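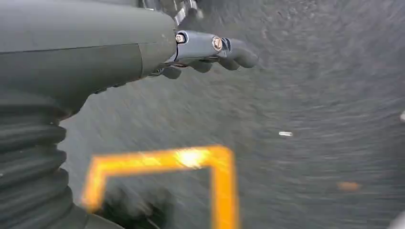 最后修改：2026年5月3日
记录人：Stepan Lysenko

续三月的那个问题：镶口的银边在推紧以后，靠近焊缝的位置总有一小段发皱。上次我写的是退火不够，现在我觉得这个判断不完整，所以重新做了一遍，把过程记在下面。

材料还是925银，边条是Abreu的现成扁条，厚度没有改。石头用的是椭圆拉长石，底面不太平，有一颗背后有小缺口，Yaryna说可以垫一点银片，我没有垫，先看看直接镶会怎么样。

编号172的戒托：边条先退火，再绕石头量长度，锯断，锉平两端，焊接。焊完以后我没有马上酸洗，放凉再进酸。推边的时候，短轴两头很顺利，长轴的尖端开始起皱。皱的位置离焊缝很近，但是不在焊缝上面。这一点和三月的记录不同，三月我写“焊缝处”，应该是写得不准确。

编号444的戒托：做法一样，只是把焊缝移到长边的中间，那里弧度最小。边的高度也锉低了一点，用砂纸在平板上磨，磨一会儿就放石头进去比一比。推完以后没有皱，只有一道很浅的工具印，用橡胶轮可以去掉。

所以我现在的想法是：边太高是主要原因，焊缝的位置是第二个原因。Maksym不同意，他认为我推的顺序不对，应该像罗盘一样先推对面的四个点，再推中间。我其实是这样推的，但是可能第三个点推得太重。下次请他在旁边看着。

关于焊药：Tandex的中温焊药流得很好，可是颜色在抛光以后有一点发黄，在宽戒圈上能看出来。戒圈接口我想继续用高温的，镶口和戒圈之间再用中温。上个星期有人把两种焊药片放在同一个盒子里了，请大家分开放，盖子上写字。

戒圈尺寸：Kirsten的客户要内径大一点的，宽戒圈戴起来比窄的紧，我给她加了半号。锤纹是先锤好再弯的，弯的时候用胶锤，纹路保留得还可以，内侧有一点变形，锉掉了。她问能不能弯完再锤，我觉得可以，不过尺寸会变大，要提前算进去。

抛光：Udum的蓝蜡快用完了，柜子里还剩一小块。滚筒里放了16只没有镶石的戒托，转了71分钟，亮度够了，但是尖角的地方变圆，我不喜欢。带锤纹的款式没有关系，光面的以后还是手工抛。镶好石头的绝对不要放进滚筒，拉长石会裂。

硫化发黑试了两次。第一次溶液太浓，黑色一片一片地掉下来。第二次加热水稀释，戒托也先用热水泡过，颜色上得慢，先变黄，再变紫，最后是灰黑色，用细钢丝棉擦高的地方，效果比较自然。浓度没有量，这是我的错误，下次要称。

还没有做的：
有缺口的那颗石头，镶一次不垫的，再镶一次垫银片的，对比。
边条换薄一号，向Grukon要一段样品，Aurelio已经写信去了，还没有回复。
172的镶口拆下来，看看里面的焊药有没有流到边的内侧。如果流进去了，那里会变硬，起皱也可能和这个有关系。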